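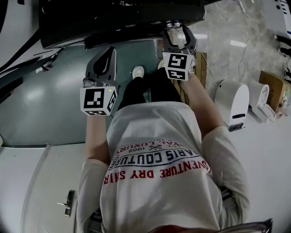
Two grippers, one for each hand. Look for the square black-and-white patterns!

I went to the open day at Busteck, where people teach robots to use their hands. Well, their claws! Each gripper has two curved fingers, a bit like a crab's, and a white cube covered in patterns. A camera can spot those patterns and work out where the gripper is and which way it's tilted. Pretty clever, right?

A person does a job with the grippers, like picking up a cup, and a computer saves every move. Then they do it again, up to 200 times (my arms got tired just hearing that). The robot learns by copying. The next open day is in October, and I'm going back!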